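Updated 22/08/2026

# Washing plush toys without ruining them

These steps work for most stuffed toys with polyester filling. Check the tag first. If it says surface wash only, skip to the last section.

## Before you start

Look over every seam. Close any gap with a few small stitches in matching thread, or the filling will come out in the drum. Take off ribbons, bells and anything held on with glue. Toys with a battery box can't go in the machine at all.

## Machine washing

1. Put each toy in a zippered mesh bag. I use the Clirkis medium bags, no more than 4 to a load.
2. Add two bath towels to balance the drum.
3. Use half the normal amount of mild liquid detergent and no fabric softener.
4. Run a cold, gentle cycle. On my washer that takes 51 minutes.
5. Keep the spin at 900 rpm or lower.

## Drying

Press out the water with a dry towel. Pull the toy back into shape while it is damp, working any lumps apart with your fingers. Lay it on a rack near a fan and turn it every few hours. Thick toys need a full day, sometimes two. Squeeze the middle before you put it away, and if it feels cool, leave it out longer.
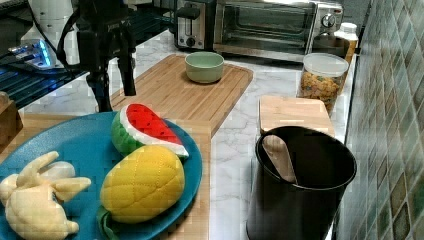

## Surface washing

Mix a teaspoon of detergent into a bowl of lukewarm water and whisk until it foams. Dip a soft brush in the foam only, then work in small circles. Wipe with a damp cloth until no suds are left, and dry as above.

For old stains, repeat the next day. Scrubbing harder just roughs up the pile.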